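# Gripper trials: common questions

**What are you comparing?**

Two grippers on the same arm: the Plernar two-finger and an older one from Irkorcombe. Everything else stays fixed, including the table height and the controller settings.

**Which objects do you use?**

Mostly soft toys and thin plastic. Plush gives way when you close on it, and clear film is hard for the cameras to find. Each object gets 20 tries per gripper.

**How is the arm driven?**

By hand at first, with a handheld controller. Once an operator has 9 clean picks in a row, Ji-hoon Kwon switches the run over to the Yook software.

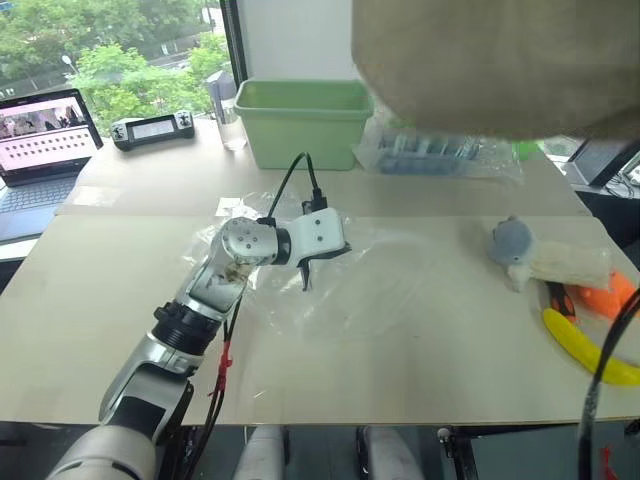
Scores go into the shared sheet at the end of each run. A pick counts if the object stays in the fingers for three seconds after lift. Dropping it over the bin is a miss – even if it lands inside.

**Why are the wrist cables left loose?**

A tight cable pulls on the wrist when it turns. Leave enough slack for a full rotation and check the ties on the forearm before you start.

**Can I bring my own gripper?**

Yes, if it fits the wrist mount. Ask Bit-na Myung for the drawing. Allow a morning for setup.

**When will results be out?**

The Broltemberg lab expects to post them in February.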